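Werkstattbuch Färberei, September, abends

Endlich ein Rot, das den Namen verdient! Krapp aus der Baumgart-Lieferung, 46 g gemahlene Wurzel auf 100 g Wolle, vorgebeizt mit Alaun 10 % und einer Prise Weinstein. Das Bad ganz langsam hochgezogen und diesmal wirklich unter 70 Grad geblieben. Beim letzten Ansatz war ich zu ungeduldig, da kam sofort dieses Ziegelbraun durch, das Lieselotte so schön findet und ich überhaupt nicht.

Stränge über Nacht im Bad gelassen, morgens gespült, im Schatten getrocknet. Die Bergate-Wolle nimmt viel tiefer an als die von Mumside, obwohl beide aus derselben Beize kommen. Vermutlich steckt in der Mumside noch Spinnöl. Beim nächsten Mal zweimal waschen, das zweite Mal mit etwas Soda.

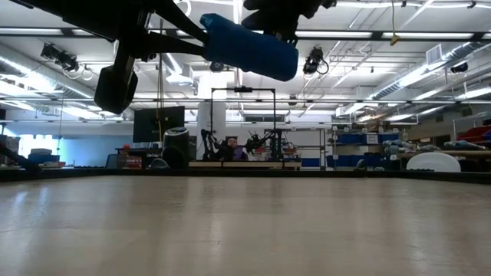

Zum Wasser: Jin-sol hatte recht mit der Kreide. Ein halber Teelöffel auf den Topf, und das Rot kippt vom Orange weg, richtig satt, fast Kirsche. Unser Leitungswasser ist offenbar weicher, als ich dachte. Probe 8 (ohne Kreide) und Probe 9 (mit) hängen nebeneinander an der Karte, bitte nicht abnehmen, die brauche ich noch für den Lichttest!

Nachzug aus demselben Bad: 357 g Mumside, ungewaschen hineingeworfen, weil der Topf noch warm war. Lachsrosa, ein bisschen fleckig an den Abbindestellen, aber was für ein Ton! Den dritten Zug probiere ich morgen mit Seide, falls das Bad bis dahin nicht muffelt.

Offen:
Waschprobe mit Lieselotte Dreßlers Gallseife, lauwarm und heiß
Eisensulfat nachbestellen, Dose fast leer
Jin-sol Hyun fragen, wie lange sie die Wurzeln vorher einweicht
pH vom Kreidebad messen, hab ich in der Begeisterung glatt vergessen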